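Van Leeuwen asks metal bin makers to prove their wear claims

STINDURHOLM, 01/03/2024 – Van Leeuwen, a supplier of large metal parts bins to workshops and small plants, says buyers should stop taking "scratch-proof" and "lifetime finish" at face value, and that includes the wording in its own older catalogues.

The company has dropped both phrases from its Retska line. In their place, each bin will be sold with a plain wear sheet setting out what was put in it, how many times, and what the inside looked like afterward.

"I have read a lot of brochures and I don't believe most of them," said Akash Garg, product manager at Van Leeuwen. "Every bin looks great in the showroom. Put bars and blocks in it all day and the coating on the inside walls takes a beating. We'd like to see the maker who can show otherwise."

Under the new program, a bin goes through 3,000 loads before a wear sheet is written. Inspectors check the walls and floor every 500 loads. The company makes no promise that a thicker coating will hold up better, and Garg said he has his doubts.

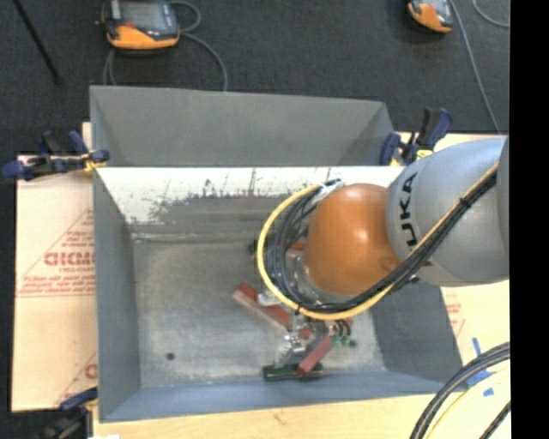
Scrapes on a wall are mostly a matter of looks, Garg said, and customers are too often talked into a new bin over them. Van Leeuwen's advice is to look first at the floor, the corners and the seams, and to keep using a bin that is still sound.

The company is also wary of Flekisus, a brush-on touch-up coating it has been asked to resell. It will not stock the product until the coating has been through the same loads as the bins.

"Maybe it works," Garg said. "The colour is nice. I can't tell you more than that yet."

The first wear sheets will cover 18 bin sizes and are due in August. Customers with a used Retska bin can send in notes on its condition, and the 20 most detailed reports will be printed in full, complaints included.

Media contact: Akash Garg, Van Leeuwen, Stindurholm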